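By August they had 425 good runs of the drawer, and Falleo wanted 1000.

Naomi Lukumay drove the arm. Esther Kombo kept the log and put things back between runs. She wrote the number, the drawer, open or shut, and then keep or bin. Run 309 was still marked with a question mark, and they had argued over it twice.

"The grip slipped," Esther said.

"It slipped and I got it back. I want it to see that."

"Kinyua will say it's a bad run."

"Kinyua can come and drive, then."

Esther put the pen down and told her to go when ready. 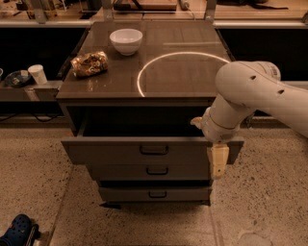 "Does it learn anything from a run that goes wrong?" Esther asked.

"It can, if the run is marked as a wrong one and you don't mix it in with the good ones."

Esther thought about that. At her last job, at Cumari, she had checked parcels, and a wrong one went in a cage and was never spoken of again. She turned back through the log and found 309. She rubbed out the question mark and wrote: slip, regained, keep apart.

"Is that a new column?" Naomi asked.

"It is now."

"You'll have to go through all the others."

"I know."

Naomi flexed her fingers and took hold of the controls again. She had done the top drawer so often that at home she opened her own kitchen drawers from the right-hand end, slowly, and waited before letting go. She hadn't told Esther this.

"Same drawer?" she said.

"Same drawer. Start a bit further left."

Esther wrote 426 and left the rest of the line blank.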